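Calyx (botany)

The calyx is the outermost part of a flower. It is made of small leaf-like pieces called sepals, which are usually green. Before the flower opens, the calyx covers the bud and protects it from drying and from insects. The word came into English from Latin, and its plural is calyces or calyxes.

In many plants the calyx falls when the petals fall. In others it stays on the plant while the fruit is growing, and it is then called persistent. The persistent calyx is common in the nightshade family, to which tomato, pepper and eggplant belong.

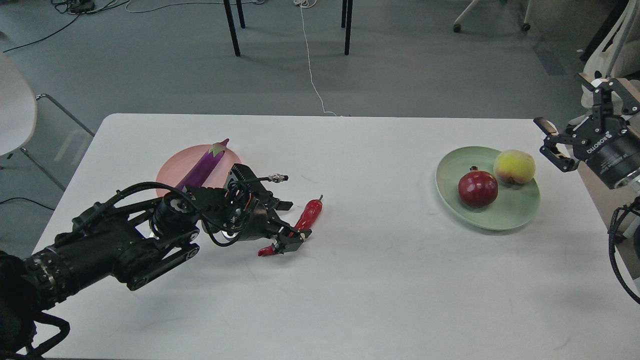

The form of the calyx is one of the characters that growers use to describe a variety. It can be short or long, smooth or with prickles, and its colour may be different from the colour of the fruit. On a long purple eggplant the green calyx sits over the top end like a cap, and on a red chili pepper the stem end can also remain green after the fruit has changed its colour. In the genus Physalis the calyx grows much larger than the flower and closes around the berry as a papery husk.

In the kitchen the calyx of these fruits is normally cut away. Some cooks leave it on eggplants that are to be grilled whole, so that the fruit can be turned by the stem. The calyx of roselle, a kind of hibiscus, is fleshy and red, and it is dried for tea.
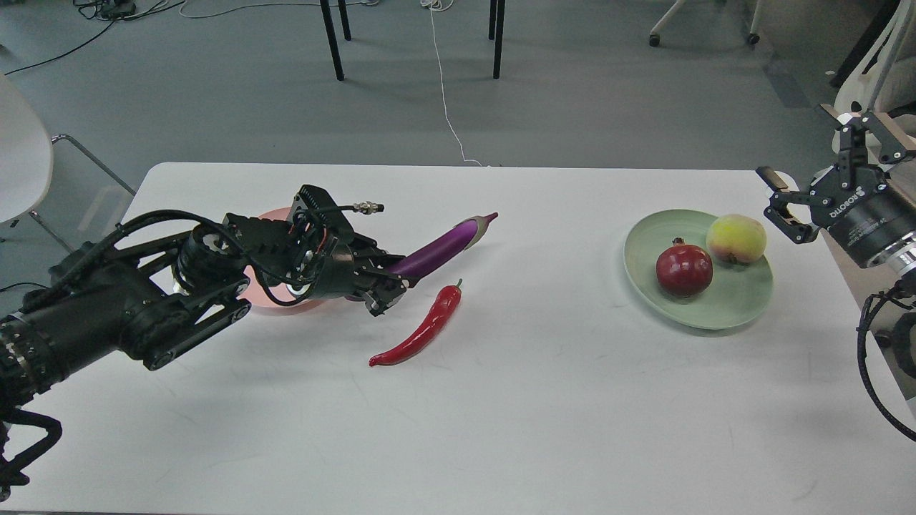 Kevser Değirmenci has objected that the term "cap", used in many market guides, should be avoided, as it joins the calyx and the stalk into one thing. In her opinion the two parts must be described separately, even in texts for home gardeners. Other writers keep the word for its simplicity.

Related articles
Sepal
Corolla
Physalis
Roselle
Nightshade family
Parts of the flower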